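双臂机器人“看第一眼”就能学会避让？研究小组公布遥操作数据筛选方法

本站讯　11月，Ernedine实验室的研究小组公布了一项关于双臂机器人模仿学习的结果。小组提出一种筛选示范数据的方法，取名Standumow。按照小组的报告，用这种方法从3696条遥操作示范中挑出400条来训练，所得到的控制策略在桌面双手任务上的表现，与使用全部数据训练的策略基本相当，而训练所需的时间明显缩短。

这项工作由Karla Cuevas负责，Anayeli Camacho承担了大部分实验。两个人研究的问题比较具体：一台有两条手臂、两只多指手的机器人，在同一张桌子上工作的时候，左手和右手什么时候应该互相等待，什么时候可以同时动作。

模仿学习的一般做法，是由操作员远程控制机器人完成任务，把每一次过程记录下来，然后让模型去学习从图像到动作的对应关系。数据越多，效果通常越好，这是很多人的经验。但是Cuevas认为，在双手任务里这个经验需要加上条件。她说：“操作员有自己的习惯。有的人总是先动右手，有的人在开始之前会把两只手都抬起来停一下。这些习惯也被模型学进去了。如果十个人有十种习惯，模型就会犹豫。”

所谓犹豫，在实验中表现为两只手在桌面上方反复靠近又退回，任务没有进展。小组在早期的一批训练里多次遇到这个现象。他们检查了模型的输出，发现问题多数出在一次任务的开头部分，也就是两只手从准备姿势向物体移动的那一段。物体已经抓住以后，不同操作员的动作反而比较接近。
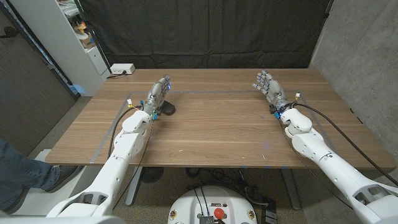

根据这个观察，小组把每一条示范分成三段：准备、接近、操作。Standumow只对前两段打分。打分的依据有两项，一项是两只手的手腕轨迹之间的时间关系，另一项是手掌朝向的变化是否平稳。分数高的示范被保留，分数低的不使用。操作段不参加打分，因为小组担心过分严格的筛选会把有用的变化也去掉，例如物体滑动以后重新抓取的动作。

Camacho介绍说，最初的版本并不是这样。当时他们对整条示范打分，结果留下来的都是特别“漂亮”的过程，没有失误，也没有修正。用这些数据训练的策略，在物体位置和训练时一样的情况下很好，物体稍微移动就失败。后来改为只看前两段，情况才有改善。她说，这个修改花了他们不少时间，因为一开始大家都认为问题在模型的结构上，把模型改了几次，没有从数据上去想。

实验在一张木纹桌面的长方形桌子上进行。桌面上用灰色胶带贴出工作区，物体只放在胶带以内。小组使用的任务有三种：把扁平的小物体从一只手交到另一只手；用一只手固定物体，另一只手把它转动方向；两只手一起把物体推到指定的位置。任务本身都不复杂，选择它们是为了让两只手必须进入同一个空间。机器人的观察主要来自头部的相机，没有在桌子上方另外安装相机。

测试的时候，每一种任务做25次，每次由工作人员在工作区里重新放置物体。对照组有两个，一个使用全部3696条示范，另一个使用随机抽取的400条。报告说，随机抽取的一组在三种任务上都是最差的，尤其在交接任务中，两只手常常同时伸向物体。使用Standumow筛选的一组在交接任务上略好于使用全部数据的一组，在另外两种任务上没有可以确认的差别。Cuevas对这个结果的说法比较谨慎。她说，25次测试只能说明一个趋势，如果要讲哪一种方法更好，需要更多的次数，最好还要换一台机器人。

报告里也写到了失败的情况。最常见的失败是物体靠近工作区右侧边缘的时候，右手的手指先张开，但是手腕没有转到合适的角度，于是手指从物体的上方经过。小组认为原因是示范数据中物体在这一侧出现得比较少，而打分的时候又去掉了一部分。换句话说，筛选方法没有考虑物体位置的分布，这是它现在的一个缺点。

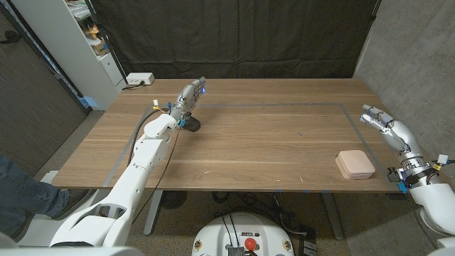
本页最后更新：11月，16:25

对于这个缺点，小组正在试验一个补充的步骤：先把工作区分成若干格子，每个格子里单独打分、单独保留，保证靠近边缘的位置也有足够的示范。Camacho说，初步的试验已经在做，现在还不能给出数字。她同时提到，格子分得太细会有另外的麻烦，有的格子里一共只有几条示范，打分就失去了意义。

这次公布的材料里，还包括一部分关于操作员培训的内容。小组发现，如果在采集以前让操作员用十分钟看高分示范的回放，他们自己后来的示范得分也会提高，而且不同的人之间差别变小。这个部分没有做严格的对照，报告里只作为附带的观察写出。但是对需要大量采集数据的单位来说，它可能比筛选方法本身更容易使用。位于Ponce的合作方Jeler已经表示，准备在自己的采集流程里试用这种回放的办法，时间还没有确定。

也有同行提出了不同的看法。在内部的讨论会上，有人认为三种任务过于接近，都是在平整的桌面上处理一个物体，不能说明这个方法对多个物体或者柔软的物体也有效。还有人问，手掌朝向是否平稳这一项，会不会对动作较快的操作员不公平。Cuevas回答，第二个问题他们检查过，动作快慢与得分之间有一定关系，但是不强；第一个问题她同意，下一步会加入折叠布料的任务。

在安全方面，小组沿用了原来的规定。机器人在运行策略的时候，现场要有人在桌边看守，红色的急停按钮装在机器人的底座上。两条手臂的最大速度在测试中受到限制，筛选以后的策略也使用同样的限制，所以三个组之间的比较不受速度的影响。

Standumow的打分程序和说明文件计划向外部研究者提供，示范数据本身暂时只提供筛选以后的400条。小组的解释是，全部数据的整理工作还没有完成，其中一部分早期示范的时间标记与后来的不一致，需要重新对齐。有兴趣的研究者可以通过Ernedine实验室的联系页面提出申请，申请时请写明使用的机器人型号和手的类型。因为打分需要手腕和手掌的姿态数据，如果机器人只有两指夹爪，手掌朝向这一项要换成夹爪朝向，说明文件的第3节写了换算的方法。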